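5.3 Lost holds reported as good ones

Abstract Introduction Related Work Setup Results Discussion References

The claim we set out to check came from the makers of the Zakari grip monitor and was repeated in the Marnville report: that a change in finger gap is enough to tell a kept object from a dropped one. We did not believe it when we read it, and after 800 lifts we believe it less. The monitor called 331 lifts lost. Going through the recordings by hand, Rampersad and Jatoi found 24 more lifts in which the object had left the fingers, or had turned so far that it could not be set down as planned, while the log went on saying "held." None of the 24 raised an alarm. The arm finished its move each time and opened its fingers over the bin as if it had something to let go of.

It would be easy to call this a small number. We think that is the wrong way to read it. A lift that fails and says so costs a retry. A lift that fails and says nothing puts an object on the floor in the path of whoever walks past the racks next, and the cell has no reason to slow down or stop. The Marnville report gives a single success rate and does not split the failures into these two kinds, so a reader cannot tell how many of its good lifts were good.

The silent failures were not spread evenly. Most came from hollow objects with thick walls, where one finger goes inside the opening and the other stays outside. In that hold the gap between the fingers is set by the wall alone. If the object swings around the wall, the gap barely changes, and the monitor sees what it expects to see. Dmytriv repeated 400 of the lifts with the speed cut in half. The swing came later in the move but it still came, so we are not persuaded by the suggestion that slower motion cures the problem. We are also doubtful about the softer finger pads sold as a fix by Kekana. They hid the swing better by soaking up part of the change in gap, and we count that as a step backward.

Figure 7 shows the gray hollow block and the blue bins in the test area. 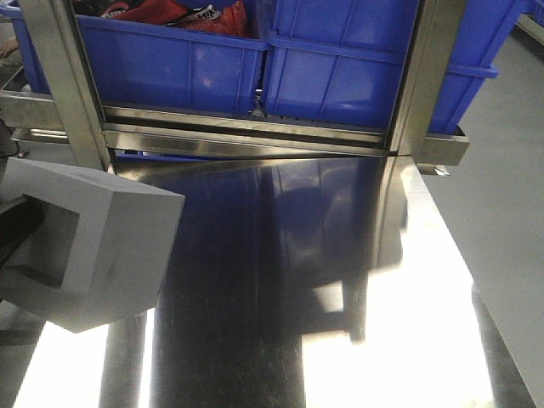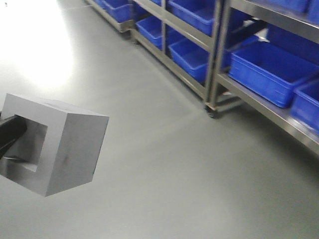

A second weak point is the threshold. The default setting was tuned on solid parts, and the manual says little about what to do with anything else. We tried a tighter one. It caught more of the turned objects, but it also stopped the arm during lifts that El Fassi, watching from outside the fence, judged to be sound. After enough false stops an operator will loosen the setting again, and we saw this happen in our own lab before the first month was over. A safety check that depends on people leaving an annoying setting alone is a weak one.

We should be as hard on our own work. The hand review was done by two people who knew what they were looking for, and in a few recordings they did not agree until Ghumman was asked to settle it. We also had only one arm and one set of fingers. The Furkero wrist sensor, which measures twist directly, was fitted too late to be used in the main runs, and the handful of lifts made with it should not be read as support for that approach. Its reading drifted between January and the end of the tests, and we have yet to find out why.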